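Home Archive Subscribe Contact

RUMORA NOTES
December 8, 2024

Moving the newsletter off the old laptop

Quick one this time, I'm behind on everything. Several of you asked what happened to the November issue. Short version: the laptop ran out of disk space halfway through the export and I spent two evenings sorting it out. Long version below, skip if you don't care about backups.

The drive was full. Not nearly full, full. I had 332 drafts sitting in one folder, most of them with a copy called "final" and another called "final2". Plus the photo library, which syncs itself whether I ask it to or not. Blogging software wouldn't save, mail wouldn't open, and the fan was going like a hair dryer.

What I did first, which was wrong: started deleting things. Please don't do that at 11 at night. I lost the notes from my call with Piroska Boros and had to write and ask her for them again. She was very nice about it. Sorry Piroska.

What I did second: bought an external drive and copied everything over before touching anything else. Took 90 minutes, went to make dinner. Then checked that a few of the files would open from the new drive, old ones and recent ones. Then deleted.

Endang Chin wrote in to say she keeps one copy on a drive in her desk and one at her sister's place, and swaps them every May. I like that. Mine are both in the same apartment so I can't really talk.

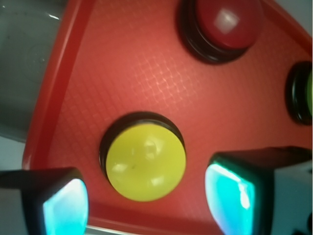
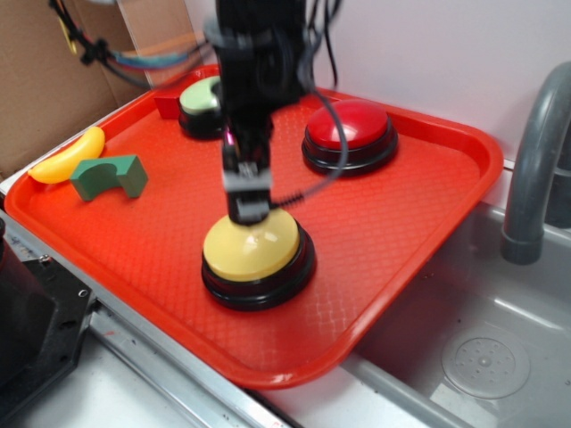 Yellow button up close, then the tray with the red and green ones too.

Desktop or laptop?

The other thing in the inbox. Fitriani Majimbun is replacing a machine she's had for 13 years (!!) and wants to know if a desktop is still worth it. She writes at home, at the same table, every day. I said desktop. You get more for the money, you can add a second drive later, and the keyboard can be one you actualy like.

But — if you ever work at the library, or on a train, or in bed with a cold like me right now, get the laptop and put what's left over into a decent monitor. I went with a laptop last time and would again. Just get more storage than you think. I got the smallest one to save a bit of money and well, see above.

Check the ports before you pay. Mine has 2 and one is always taken by the charger. So the new drive and the mouse fight over the other one. A cheap hub fixes it, but then that's another thing in the bag.

Dewanti Pangaribuan asked if she should move her old blog posts over by hand or use the import tool. Import tool, then go through and check the links. Mine came across with teh right dates but every heading was doubled. No idea why. Fixed the ones people read and left the rest.

Next issue: passwords, and why mine were on a sticky note under the keyboard. Send questions by replying to this email, I do read them, slowly.

14 comments | Shared 2 times

Related items
Cleaning a keyboard without taking it apart
Which folders I back up and which I skip
Reader desks: Dewanti Yusof's corner setup
Slow startup, a few things to try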